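Rafferty Kapoor
11/15/15

1/ Some notes on packaged bank account claims. I handle complaint files for a living and the same errors keep turning up, so I am putting them in one place.

2/ A packaged account is a current account with a monthly fee and a bundle of extras: travel cover, breakdown cover, phone cover. The fee on the file I closed on Friday was 16 pounds a month. Refund agreed was 3,000 before interest.

3/ A complaint needs a sale to complain about. Was it a new account or an upgrade from a free one? Branch, phone or post? If you don't know, say so. Do not guess a date. A wrong date gives the bank an easy paragraph in its reply.

4/ "I never used the benefits" is weak on its own. You paid for cover, and cover that goes unused is still cover. "I could not have claimed on the benefits" is much stronger. Age limits on travel policies, no car, a medical condition that was never asked about.

5/ Second strong ground: being told the fee-paying account was the only one available, or that an overdraft depended on it. Write down what was said as closely as you can remember it. Two lines will do.

6/ Statements. Ask for the full fee history in writing. Fees often changed over the years and multiplying the current fee by the number of months gives the wrong total.

7/ Expect deductions. If you made a successful phone claim under the policy, the bank may take that payout off the refund. On one file the offer dropped by 265 for this. The arithmetic was right and we accepted.

8/ Interest is added as simple interest on each fee from the date it was paid. Tax is usually taken off the interest part only - check that the letter shows the two figures separately. If it doesn't, ask.
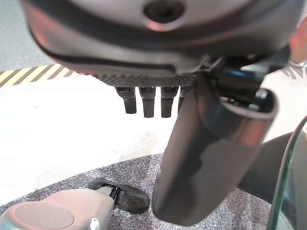 9/ Exclusions are where the mobile and gadget cover falls over. Most wordings list what counts as a gadget, and anything outside the list is not insured however much it cost. Many ordinary things people assumed were covered are not on the list, so get the policy booklet for the year of sale.

10/ Final response received and you disagree: six months to go to the ombudsman, counted from the date on the letter. Keep the envelope if the postmark is much later.

11/ Claims firms. You can do all of this yourself for nothing. If you do use one, read the fee clause and check whether the percentage is taken before or after tax - and whether VAT goes on top.

12/ Joint accounts next. Both holders normally need to sign.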